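プリブビー（棚出し自動化）
印刷 | メールで送る
2018年4月11日水曜日　文：リート・プリンス（Riet Prins）

プリブビー（Privby）は、日用品の小口配送を行うフリンドレン社（Flindolen）がレンデール（Lenddale）の作業所に導入した棚出し自動化の仕組み、およびその運用体制の名称である。二本指のグリッパーを備えたロボットが、棚から紙製品や袋入りの日用品を取り出し、出荷用の箱に移す。社内では機械そのものを指して使われることが多いが、導入時の文書では、棚の管理、作業の割り当て、点検の手順までを含む名称として定義されている。

本項では、レンデール作業所における導入の経緯、作業の内容、および従業員の仕事に生じた変化について述べる。

概要

フリンドレンは、個人商店や小規模な介護施設に向けて日用品を配送している。大口の注文を扱う同業者とは異なり、一件の注文が数点で終わることが多く、品目の入れ替わりも多い。箱単位で流れる商品であれば従来のコンベヤーで対応できるが、ばらの商品を一つずつ棚から取る工程は、長く人の手に頼ってきた。

レンデール作業所の従業員は32名で、導入前はその大半が棚出しと箱詰めを兼ねていた。作業者は注文票を持って棚の間を歩き、商品を取り、作業台に戻って詰めた。下段の棚ではしゃがむ動作が、上段では腕を上げる動作が続くため、腰や肩の痛みを訴える者が多く、夕方の便の前に作業が滞る原因の一つとされていた。

プリブビーの対象となったのは、作業所の棚のうち、低い位置に置かれた軽量品の区画である。重い洗剤類と割れやすい瓶類は対象外とされ、現在も人が取り出している。

導入の経緯

自動化の検討は、同社の別の作業所であるフローレス（Flores）で始まった。フローレスでは据え付け型の機械を試したが、商品の形が変わるたびに機械側の部品を取り替える必要があり、品目の多い小口の注文には合わなかった。この試みは短期間で終了し、機械は箱の積み下ろしに転用された。

レンデールでは方針が改められ、棚をなるべく変えずに済む機械を選ぶこととなった。木製の棚や収納箱は以前から使われていたもので、新しく買い替えたものは少ない。床の改修も見送られた。経費を抑える目的のほか、機械が止まった日にも人が同じ棚から作業を続けられるようにするという、現場からの要求があったためである。

試験運用は2年にわたった。最初は営業時間外に限って動かし、次に昼の便の一部を受け持たせ、最後に通常の勤務時間に組み入れた。本格的な運用は10月に始まっている。繁忙期の直前を避けたいという意見も出たが、配送先の棚卸しが終わる時期に合わせることが優先された。

機構と指先

把持部は左右一対の指からなり、先端が細くなっている。指の手首側には小型のカメラがあり、指先とその先にある物を同時に写す。操作卓の画面には、この手首のカメラの映像と、通路を見渡す別の映像が並んで表示される。

指先の形は、袋の端をつまむ動作と、筒状の商品を両側から挟む動作の両方に使えるように決められた。左右の指は同じ長さに保つ必要があり、片方だけを新しいものに替えると、狭い仕切りの中で先端がそろわなくなる。そのため交換は左右同時に行う決まりである。
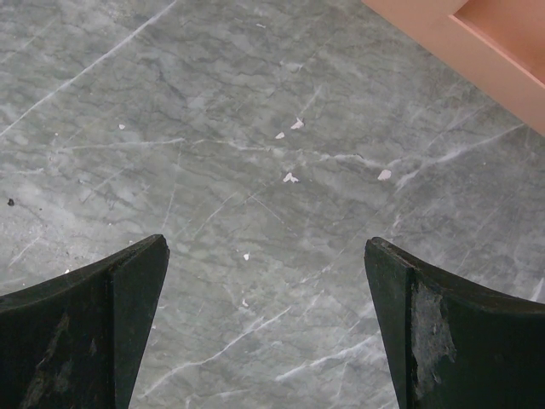
指の保守は、導入前には想定されていなかった仕事である。当初の計画では、機械の点検はすべて外部の業者が定期的に行うことになっていた。ところが運用を始めると、日々の状態を見ている者が作業所内に必要であることが分かり、棚出しの経験者から担当が置かれた。担当者が見るのは、先端の欠け、指の根元の緩み、表面の摩耗である。濃い緑色の表面が剝がれて灰白色の地が出た箇所は、右の指の前面に見られるような広いものになると、点検票に位置と広がりを書き込む。剝がれがあっても直ちに交換するとは限らず、滑りの記録と合わせて判断する。表面の色が変わっただけの指と、縁がめくれた指とでは扱いが異なり、後者は薄い包装を引っかけるおそれがあるものとして早めに外される。

点検票は紙で保管されている。画面上で入力する様式も用意されたが、手袋をしたまま記入できる紙の様式が残った。票は作業卓の脇の綴じ具にまとめられ、交代時に次の担当者が前の記載を読んでから署名する。

作業面の管理

ロボットが近づく面の清掃も、作業の一部として位置づけられるようになった。導入前の清掃は終業後に一度行うだけで、細かな屑は通行や荷の扱いに支障がないかぎり問題にされなかった。導入後は、始業前と昼の交代時にも棚の前を確認する。

細かな屑が問題になる理由は主に二つ挙げられる。一つは、画面を見る者にとって、小さな商品の破片や外れた札と屑との区別がつきにくいことである。もう一つは、袋の底に付着した屑がそのまま箱に入り、配送先から苦情が寄せられることである。後者は機械の導入前にもあったが、当時は取り出した者が手で払っていたため、表に出ることが少なかった。 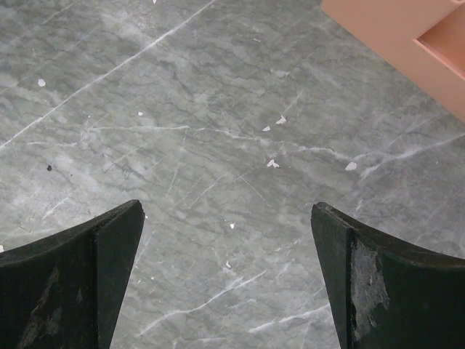
開いた左右の指と、白い小片が散った灰色の大理石模様の面。右上はサーモンピンクの物体の角。

模様のある石の面では、白い筋と白い小片が見分けにくい。レンデールの手順書は、画面で判断がつかない場合には運転を一時停止し、通路側から目で確かめることを求めている。停止の権限は操作卓の担当者に限られず、通路にいる者なら誰でも停止ボタンを押すことができる。停止の理由は事後に記入すればよく、事前に許可を取る必要はない。

清掃の回数が増えたことについては、従業員の間で評価が分かれた。棚の前が以前より歩きやすくなったとする声がある一方、機械のために増えた仕事を従来の人数でこなしているという不満も出た。会社は後に清掃の時間を勤務表に明記し、棚出しの割り当てから差し引くように改めている。

棚と品目

対象の棚は仕切り板で区切られ、区画ごとに商品が決められている。人が取り出していた時期には、似た商品を同じ区画に重ねて入れることが普通であった。経験のある作業者は柄や包装の違いを一目で見分け、奥の商品を手前に引き出してから取っていた。

機械での運用では、隣り合う商品の向きと隙間が取り出しやすさを左右する。筒状の紙製品は横に寝かせ、端面を手前に向けると、指が側面に回り込む余地ができる。隙間なく押し込まれた場合は、指の入る場所がなくなり、操作卓に呼び出しが出る。袋物では、折れた縁が棚板からはみ出していると、その縁を先につまんでしまうことがある。

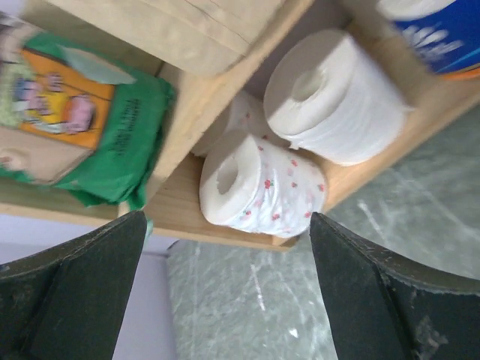 木製の棚に横向きに置かれたトイレットペーパー。無地のものと赤い花柄のものが同じ区画に入っている。左は緑色の包装品。

補充の手順は、こうした事情から書き直された。以前の手順書は区画の番号と商品名を示すだけであったが、改訂版には商品の置き方を示す略図が付いた。略図は補充の担当者が自ら描いたもので、文章による説明は最小限に抑えられている。柄違いの商品を同じ区画に置くことは、注文で柄が指定されない品目に限って認められた。

棚の改造は、仕切り板の位置を変える程度にとどまっている。縁のささくれが包装に触れる箇所は紙やすりで整えるが、塗装は行わない。棚板の縁を明るい色のテープで示す案も試されたものの、袋がテープの端に引っかかるとして取りやめになった。

運用の流れ

一日の運用は、補充、照合、取り出し、箱詰めの順に進む。補充の担当者が棚を整えると、照合の担当者が注文の一覧と棚の区画を見比べ、機械に任せる注文と人が取る注文とを分ける。ここで無理に機械の分を増やすと、後の呼び出しが増えて全体が遅れるため、迷う品目は人の側に回すのが慣例である。

本格運用の開始後、軽量品の区画で扱う注文の65パーセントが機械に割り当てられた。残りは、包装の変わった新商品、隙間の少ない区画の商品、急ぎの注文である。急ぎの注文を人に回すのは、機械の動作が一つの商品については熟練者より遅いことによる。機械の利点は、歩く人がいない時間帯にも同じ速さで続けられる点にあり、昼休みと夕方の交代時にその効果が現れる。

箱詰めは引き続き人が行っている。壊れやすさや配送先の好みに応じて商品の順序を変える必要があり、自動化の対象とする計画は立てられていない。介護施設向けの箱では、最初に使う品を上に置く、部屋ごとに小袋で分けるといった細かな取り決めが多く、担当者が配送先ごとの覚え書きを持っている。

従業員への影響

職務の変化

導入によって最も変わったのは、棚出しを専門としていた者の一日の動き方である。棚の間を歩く時間は減り、代わりに補充、照合、操作卓での確認に充てる時間が増えた。膝を曲げて下段の商品を取る動作は減少したが、補充では同じ姿勢を取る必要があり、身体への負担がなくなったわけではないとの指摘がある。

操作卓の仕事には別の負担がある。呼び出しがない間も画面から目を離しにくく、長く続けると目の疲れを感じるという報告が相次いだ。運用開始時の勤務表では、操作卓の担当を半日続けることになっていた。現在は途中で補充または箱詰めと交代する形に変わっている。交代の順番は班の中で決めるため、画面の仕事を好む者が多めに受け持つ班もある。

技能の評価

棚出しの速さは、導入前の同社で昇給の主な基準であった。機械に割り当てられた注文では個人の速さを測ることができず、従来の基準をそのまま用いれば、補充や点検に移った者が不利になる。この点は試験運用の段階で従業員側から提起され、本格運用の前に評価表が改められた。新しい表では、置き方の正確さ、呼び出しへの対応、点検票の記入が項目に加わっている。

熟練者の知識をどのように残すかも課題とされた。商品の包装は季節ごとに変わり、破れやすい袋や滑りやすい紙の見分けは、触れた経験によるところが大きい。作業所では、新商品が届くと補充の担当者がまず手で取り出し、気づいた点を品目の記録に書き添える。新しく入った従業員は、操作卓に就く前に一定の期間を手作業の棚出しで過ごすことになっている。

人員と勤務時間

会社は導入にあたり、機械を理由とする解雇は行わないことを文書で示した。ただし、退職者の補充については何も約束しておらず、導入後に空いた席の一部はそのままになっている。従業員側はこれを実質的な人員削減とみなし、会社側は注文の量に応じた通常の調整であると説明している。この点について両者の見解は一致していない。

早朝の勤務は縮小された。以前は最初の便に間に合わせるため、日の出前から棚出しを始める班があった。現在は前夜のうちに機械が取り出した分を朝の班が詰めるため、始業が遅くなった。通勤や育児の面で歓迎する者がいる反面、早朝手当を見込んでいた者にとっては収入の減少となり、会社は移行期間中に限って差額を補った。

訓練

操作卓の訓練は、説明を聞く段階と、経験者の隣で実際の呼び出しに対応する段階に分かれる。前半では、停止と再開の手順、手首のカメラの見え方、棚の区画の呼び方を扱う。近い距離から斜めに写した映像では棚の上下が分かりにくく、仕切り板の向きを手がかりにして位置を読む練習が行われる。

後半の対応訓練では、100件の呼び出しを処理することが修了の条件である。件数には、機械を再開させた場合のほか、人が取りに行くと判断した場合も含まれる。再開した件数だけを数える案は、訓練生が無理な再開を選びやすくなるとして採用されなかった。

安全上の取り決め

機械の動作中は、対象区画の棚に手を入れることが禁じられている。落ちた商品を拾う場合も、停止を確認してから通路に入る。停止の合図は灯火と音の両方で示されるが、フォークリフトの走る時間帯には音が聞き取りにくいことがあり、灯火を優先して確認するように定められている。

指の清掃と交換は電源を切った状態で行う。点検担当が一人しかいない時間帯には交換を行わず、次の班に引き継ぐ。

評価と課題

会社は、夕方の便の遅れが減ったことと、腰痛による欠勤が減ったことを導入の成果として挙げている。従業員の受け止め方は職務によって異なり、補充と点検では仕事の内容が見えやすくなったとする意見が多い。箱詰めの担当者からは、機械から来る商品の間隔が一定でなく、待つ時間と急ぐ時間が交互に生じるとの意見が出ている。対策として中間の置き場が設けられたが、通路が狭くなり、台車のすれ違いに支障が出たため、位置の見直しが続いている。

紙製品の包装が薄くなる傾向も課題の一つである。強く挟めば包みが破れ、弱く挟めば落とす。挟む力の設定は品目ごとに分けられているものの、同じ品番のまま包装が変わることがあり、その場合は最初の呼び出しで初めて気づくことが多い。仕入れの部署から包装の変更を事前に知らせる仕組みは整っていない。

フローレス作業所への展開は未定である。同所の棚はレンデールのものより奥行きがあり、現在の指では奥の列に届かない。棚を浅くする案と指を長くする案が比べられており、前者は保管量の減少、後者は先端のたわみが難点とされる。

関連項目
棚出し
産業用グリッパー
作業所の交代勤務
小口配送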